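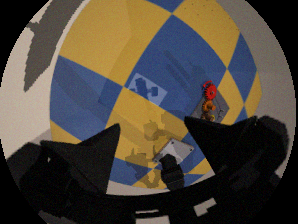 Jarrah Sutcliffe wrote to me in April that if a simulated gripper crushes a part, no harm done, you hit reset and go get a coffee, and that I should quit grumbling about Pilteo until it breaks something real. Well, Jarrah, it broke something real! So this review got longer.

Quick background for anyone new. Pilteo is the simulator I use to practice gripper work before I let the arm on my bench try it, and I bought it bundled with the Plurnlow parts pack, so gears and plates and little pegs to pick up and put on other things. My actual gripper is a Tautahi two-finger, secondhand and a bit scruffy, and I love it. I've had the bundle since winter and I use it most evenings.

I'll start with the good stuff, and there's plenty. The gears look great. Red, orange and brown ones standing out against a dark gray plate, teeth you can make out from the wrist view, and that loud blue and yellow checkered floor that I hated for a week and now kind of miss when I'm looking at my boring bench. The wrist view is really wide and bendy (squares turn into curved diamonds, you get used to it) and there's speckle all over it, which I like, my real camera is noisy too. Shadows fall across everything. My first picking script got badly confused by them, and I'm glad it happened in there first.

Now the fault. Pilteo has a grip force limit. You type in a number, the fingers are supposed to stop squeezing when they get there, and the status panel shows a green check. I set mine to 32 newtons. What it does after a reset is quietly go back to the factory setting of 300, while the panel goes on showing your 32 with its cheerful check. And if you export your settings to the real gripper, the export takes the number underneath, the wrong one!

I found this out at eleven at night with my hand nowhere near the gripper, thank goodness. The Tautahi closed on a plastic gear and kept going. There was a crack, the gear split, and a chunk of it went past my ear and behind the bookcase. One fingertip pad tore half off. I smacked the stop button and stood there for a bit feeling pretty stupid, because I'd trusted a check mark.

The next day I wanted to know if it was me. I set up 100 picks in the simulator with a reset between each one and logged the peak force. The first pick obeyed the limit. Every one after the first reset blew right through it. So it isn't flaky, it's consistent, and I guess that's the nicer kind of bug to have. Reloading the whole project file brings the limit back until the next reset.

I sent the log to Paltov, who make it. Nasrin Tabrizi answered the same afternoon, asked for my project file, and got back to me the next morning saying they could see it on their end too. She was lovely about it and didn't once suggest I'd done something silly. The patch came a couple of weeks later. I ran the same picks again and the limit held on all of them, so credit where it's due. I did ask why there's no big scary warning on the download page for people still on the old version, and I haven't had an answer to that one.

What I do now: open the exported file in a text editor and read the force number with my own eyes before it goes anywhere near the arm. First close of the day is on a piece of foam. Safety glasses on, which I should have been doing anyway (yes, Mom).

Would I buy it again? Yeah, I would, patched. Four stars for the simulator, two for how the fault was announced, and the Plurnlow gears get a full five, I just wish they sold the plastic ones singly. I'm still short one.

Last updated: April

Home Reviews Grippers Simulators Bench Safety Contact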